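Chapter 7
Planning a Student Robot Project

January
By Märta Holmgren and Torbjørn Torvik

In the earlier chapters, students programmed single movements: reaching, closing a hand, turning at the waist, and returning to a rest position. Each movement was tested by itself, and each had a clear start and a clear end. Chapter 7 asks the class to combine those movements into a complete household task and to keep a written record of the work from the first plan to the final report.

The task used throughout the chapter is tidying a bed. A set of soft toys is placed on the mattress, and the robot is to put them into a basket. A person can do this with very little thought. A robot must be told, or must learn, where the toys are, which one to reach for first, how firmly to hold it, and when to let go. Teams that have built arms for the Parnthorpe Challenge will recognize many of these problems. They will also find that a bedroom is less orderly than a competition table, because sheets wrinkle, mattresses give under weight, and toys roll.

The chapter follows the second-year robotics class at Sirndale through one term of project work. The class met on Friday afternoons and was divided into three teams. The first team wrote the motion plans. The second team prepared the room and reset it between attempts. The third team kept the log and reported any result that did not match the plan. Elspeth Dow, who supervised the project, required every student to serve on each team before the end of the term, and the same practice is recommended to instructors who use this book.

By the end of the term the class had entered 1,669 attempts in its log. Of these, 1,247 were marked complete under the rules given in Section 7.4. The remaining attempts were kept in the log with the same care. Students should note that an attempt is never removed from a record on the grounds that it failed. Several of the most useful changes to the motion plans came from a group of 200 attempts in which the toy was lifted and then dropped outside the basket.

Goals of the Chapter

After completing this chapter, students should be able to:

- write a task plan that another team can follow without further help;
- state in plain words what counts as a finished attempt;
- prepare a work area and return it to the same starting condition;
- keep a log that includes both complete and incomplete attempts;
- present results to readers who did not take part in the work.

Before You Begin

Students should have finished the exercises on joint limits in Chapter 4 and the safety agreement in Chapter 2. The safety agreement applies in full to this chapter. No student may enter the robot's reach while the motors are powered, and one member of the team must remain at the stop switch at all times. Long hair must be tied back and loose sleeves rolled above the elbow.

Schools that do not have a full-size robot may carry out the same project with a tabletop arm and a folded blanket. The worksheets from Wurkovlow have been written to suit either arrangement, and the scoring rules are the same for both. A smaller arm will call for smaller toys, and the instructor should approve the choice before the first attempt is logged.

Objects should differ in shape and size. The Sirndale class used plush fruit, including an orange, a pear, and a durian. A round toy and a long one call for different approaches by the hand, and a plan that works for the first may need to be rewritten for the second. Teams should write down the starting place of each toy and of the basket before every attempt.

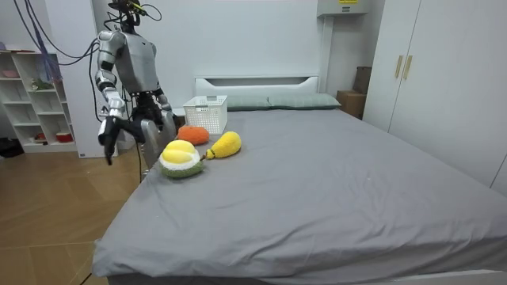 7.1 Writing the Task Plan

A task plan is a numbered list of actions in the order in which they are to be carried out. Each line names one action and one object. The plan is written before any code, and it is signed by the team leader and dated when the supervisor has approved it.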